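Octavian Ardeleanu looks after one robot arm, and he would like it known that the arm is the easy part.

"The arm does what it's told," he says. "It's the kitchen that lies."

The kitchen is simulated, a model called Prekley that he has kept running at Plandbridge for 2 years. Before any new routine goes near real hardware it has to survive Prekley, and before Prekley can be trusted, Ardeleanu has to go through it the way a landlord goes through a flat. He does this on Thursday mornings, with a cup of tea and low expectations.
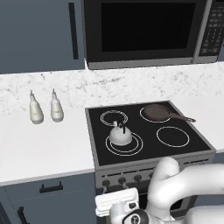
The arm at the range in Prekley, with the kettle on the front-left burner.

He starts with the knobs. Each has a centre of rotation, and if that centre is a whisker off, the gripper will grab the thing neatly and then wrench it sideways. "On a real stove you'd hear a crack. In here it just passes through the metal and reports success, very pleased with itself."

Then come the contact settings for the finger pads. Too soft and a kettle handle oozes out of the grip. Too stiff and the solver panics. In July it panicked so thoroughly that a frying pan left the building. "We found it 237 metres up," he says. "Still level, to be fair."

The cure was dull. He halved the time step, rewrote the friction values and replayed all 1182 saved runs, which took five days and turned up a second fault, this one in the wrist camera. Somebody had nudged its mount by a few degrees and left no note. Ardeleanu declines to say who, though he goes a bit pink. 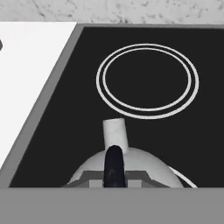
Calibrating the wrist view now has its own checklist, called Neagu after the street he grew up on. You park the arm over the cooktop, compare the burner rings with where the model reckons they should be, and correct the offset until the two agree. He reckons on twenty minutes if he's left alone.

Is he ever left alone? "I've got a door. It's more of a suggestion."

The next kitchen, Nandari, is due once the drawer hinges are sorted. I point out that drawers don't usually have hinges.

"No," he says, writing something down. "They don't, do they."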